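Kokum Hand-Held Gripper Kit – Frequently Asked Questions

What is in the kit?
Two grippers, two chargers, a headset mount and a backpack for the recording unit. The headset is sold separately.

Do I need a robot to use it?
No. The operator carries the grippers and does the job by hand. The recordings can later be used to train an arm.

How long does a charge last?
The 3550 mAh pack is rated for one working session. Charge it fully before first use.

How many recordings should I make of each task?
We suggest 50 to start with. Prullby, our checking software, rejects any in which tracking was lost.

How much can the unit store?
3000 clips at the default setting. Older clips are not overwritten – the unit stops and beeps.

Can two operators work in the same room?
Yes, provided each kit has its own channel. Set this in the Balodeo app before putting the headset on. 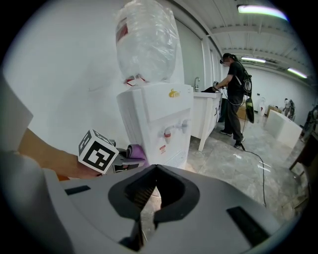
Keep cloths and sleeves clear of the marker cubes during a take. A covered marker is the usual cause of a rejected clip. Cables should be run away from the walking area where possible.

Is training offered?
Yes, at our Brunton office. Contact Rónán Coughlan for dates.

Last updated 3 February 2018

2 comments
50 shares

Related
Choosing a channel in Balodeo
Prullby error codes
Returns and repairs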